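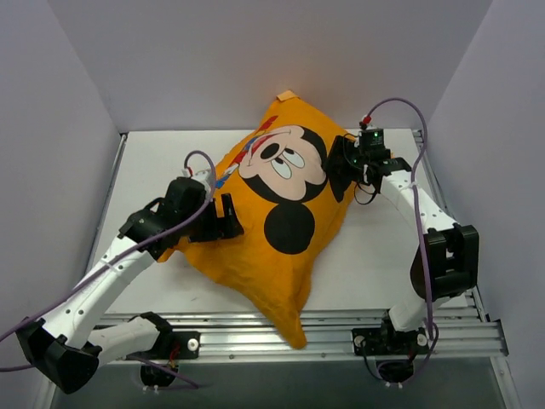 Is it necessary to read the Hunura novels in the order in which they were published? Publication order is preferable for the first three volumes, and the remainder may be read in any sequence.

November
Posted by Dilwyn Gethin

The question arrives regularly from readers who have found a later volume secondhand and wish to know whether they should wait. The series now stands at 8 books, and the early ones are not always easy to obtain.

The opening volume, Howells, establishes the flooded village and the family who refuse to leave it. It is a slow book. The second and third complete the matter of the missing daughter, and a reader who begins with the third will learn on page 115 what the first withholds until its final chapter. That is a considerable loss, and I would advise against it.

From the fourth volume onward the author adopts a different method. Each book takes a new household, a new decade and a new haunting, with the reservoir as the only constant. Adent is the strongest of these — a restrained account of a schoolteacher who receives letters in her own handwriting. Guveo is the weakest. Its final third depends on a coincidence that I did not find credible on either reading, and the epilogue should have been removed.

Readers have also asked about the omnibus. It runs to 2,350 pages in two volumes and includes the short story previously available only by subscription. The type is small and the maps have been omitted. Those who already own the paperbacks need not replace them.

A review of the most recent volume will follow once I have completed a second reading.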